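School Officers Finish Training Course in Prokus

Three school resource officers from the Prokus Police Department have completed a 40-hour course for officers who work on school campuses, the department said.

The officers will return to their posts at Suwannarat High School and the two middle schools when classes resume in August. All of them had already worked in patrol before moving to school assignments.

The course covered juvenile law, building searches, first aid and how to talk with students in distress. It also included a block on when a matter should be left to school staff and when it calls for a police report. Officers had to pass a written test on the last afternoon. 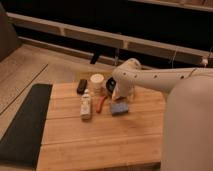 Page last changed: May, 3:40 p.m.

The school district pays half the cost of the school officer program and the city pays the rest. Under the present agreement, an officer is on campus during all regular school hours and at home football and basketball games. The officers are not used to enforce school rules on dress or attendance.

Training took place at the Kando Public Safety Center, where officers from 24 agencies in the region were enrolled. Part of the radio instruction used Ritutell, the dispatch system that Prokus police switched to last year. Officers who had not used it before were given an extra evening session.

The department said it plans to send 2 more patrol officers to the next course so that they can fill in when a school officer is sick or in court. Fill-in officers at present come from the day shift and do not have the school training.

Parents who want to reach the officer at their child's school can call the school's front office. Reports that are not urgent can be made at the front desk of the police station, which is open until 5 p.m. on weekdays. In an emergency, call 911.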